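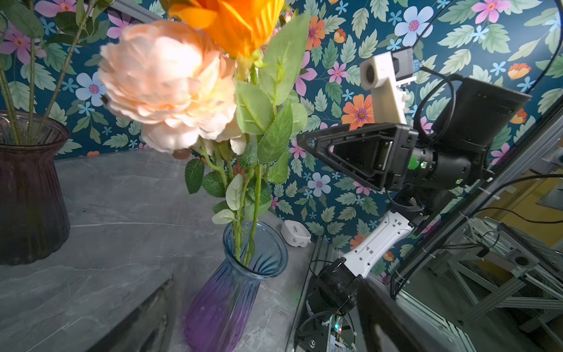
I put off buying a colour calibrator for years, mainly because I thought my eyes were good enough. They aren't, and I'd bet yours aren't either! Your brain is very forgiving about colour and will happily tell you a bluish screen is white if you stare at it long enough. Reds and blues you'd probably forgive anyway. It's the in-between shades that get you, like the petals on that big artificial peony, pale salmon in one place and cream in another, and on my old monitor every one of them would have come out the colour of a sticking plaster.

So in October I gave in and borrowed a Dralleck, a little puck that hangs over the front of the screen on its own cable. It costs £198 new, and I nearly choked when I saw that, given that my monitor was a plain 60 Hz office thing I'd bought second-hand. My friend Ultan Conneely lent me his. He prints wedding albums and has opinions about white (a great many of them, and he'll share them over any meal you like).

The setup is easy. You let the screen warm up, close the curtains, hang the puck in place and leave the software to flash coloured squares at it. I made a cup of tea. By the time I came back it had finished and wanted to show me the before and after.
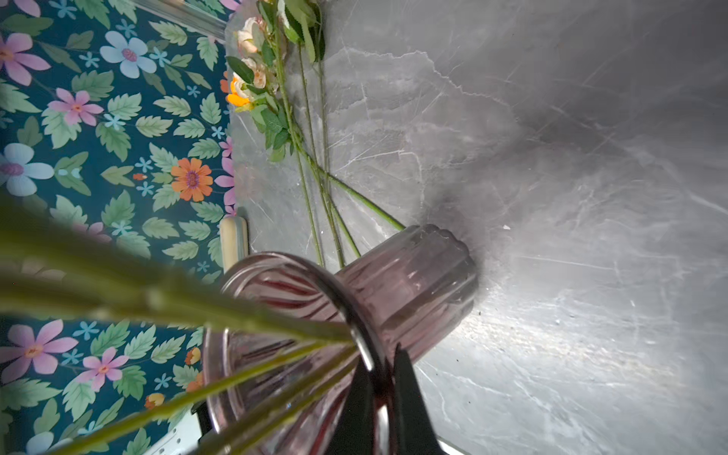
Well, I hated it. The new version looked yellow and a bit dingy, as if somebody had been smoking near it since the eighties. I rang Ultan to say his gadget was broken and he laughed for rather a long time. Leave it two days, he said, and don't touch the buttons.

He was right, annoyingly. When I switched back to the old setting it was like opening the fridge in the dark – everything blue and far too bright. I'd been working like that for three years and blaming my headaches on the chair.

Bezawit Gebretsadik, who repairs screens at Kornport, told me brightness is the thing most people get wrong. New monitors tend to come turned right up so they look lively in the shop, and then they stay that way on a desk in somebody's spare room. She'd have you turn it down before spending a penny, then hold a sheet of white paper next to the screen and see how the two compare.

Try that first, I'd say. If you never print anything and don't sell photos, it may be all you need. I do print, so I've given Ultan his puck back and ordered one of my own, and it's meant to be here before I start on the Christmas cards.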